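About Us

Trarer is a small book exchange by mail. We started with two shelves in the hallway of Siebe Aerts, and today we have 153 members who send books to each other and write a few lines about each one. We are not a shop and we do not sell anything. If you have a book that you finished and you would like another person to read it, you are in the right place.

How it began

Siebe and his brother Geert had the habit to leave a note inside every book they lent. The note said who had read it, where, and if the ending was good (without telling the ending, of course). One April a novel came back to them after almost a year, with seven notes inside from people they did not know. One of these people was Annelies Baert, who had written her address under her note. Siebe wrote her a letter, she answered with a package of three detective novels, and after that the three of them made the first list of members on one sheet of paper.

The name Trarer was Geert's idea. It has no meaning in any language that we know. We wanted a word that was short and easy to write on a label.
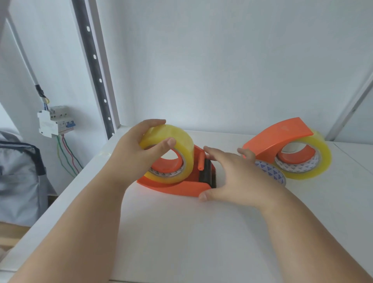 3 min read

How a book travels

Each book gets a number and a paper card inside the back cover. When you receive it, you write your first name, your town and the month on the card. You may keep the book for as long as you need, but after eight weeks Annelies will send you a friendly message to ask if you are still reading. Then you look at the wish list, choose the next person and bring the package to the post office. The sender pays the postage. Over a year this is quite equal for everybody, because each member receives as often as he or she sends.

Until now 1,551 books have a number. The most traveled is a thin book of sea stories that was at 22 addresses and has now a second card, as the first one was full on both sides. Some books disappear, and we have learned to be calm about this. Stijn Van Leeuwen keeps a page for the missing ones, and from time to time one of them is moved back to the normal list with a small star.

Who we are

Siebe answers the mail and welcomes new members. Geert built the website and repairs it when it is slow. Annelies takes care of the wish list. Stijn writes the newsletter, which is called Sivolari and comes out when he has enough to say. Veerle Verbeke joined us last and organizes the yearly meeting in Clivbridge, where we finally can put a face to the handwriting. Please bring a book and something to eat.

What we ask

Please send only books that are clean and complete. A broken spine is fine if all pages are there. We do not accept school books or magazines. Packages heavier than two kilos are better divided in two.

Membership is free. To join, send us your name, your postal address and the titles of two books you are ready to give away. Siebe reads the messages in the evening, usually after 8 p.m., and you will have an answer within a week.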